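Housekeeping and Workplace Services, Unit 6: Clearing and resetting a shared desk
Handout for the Friday group
Tutor: Roswitha Koller

Read this before the practical. Bring it with you, as we will mark up the last section together.

A shared desk is one that no single person keeps. Whoever sits down at it in the morning should find the top bare or set out to the agreed plan, and nothing left from the day before. In Unit 5 we dealt with drawers and shelves. This unit is only about the top.

Order of work
Start at the front edge and work towards the back. Small items go first (pens, clips, paper), then crockery, then anything tall. Bottles and glasses are left until last and are lifted one at a time, with a hand round the body of the bottle and not the cap. Check that the cap is on before you lift. Do not slide a bottle over a matt surface, as grit under the base will mark it.

Bottles at the back
People push drinks to the far edge to get them out of the way, and that is where they get knocked off. If you can't reach one comfortably from the front, walk round to the end of the desk. Don't lean across with your sleeve on the top. Part-full bottles go upright in the crate. Full, unopened ones go back to the store.

Wiping down
Damp cloth first, dry cloth second. White tops show smudges more than wood does, and you will see them best from low down with the light in front of you. Take extra care along curved edges and in any notch, where the cloth tends to skip. Leave the top for two minutes before putting anything back on it.

Desk numbers
Each desk has a number on its label. Write it on your sheet before you start. In March we had 22 sheets handed in and one had no number, so it could not be marked.

Floor
Look down before you carry anything. Leads should be kept out of the walkway where possible. Where they can't be moved, step over them and never drag the crate across.

For the practical
You will work in pairs. One clears, one fills in the sheet, then swap.

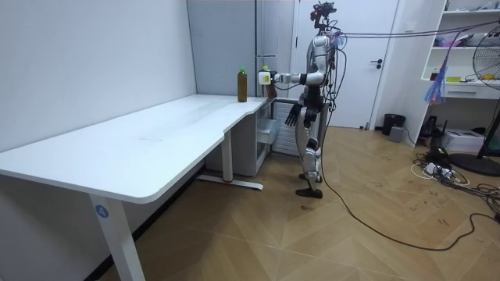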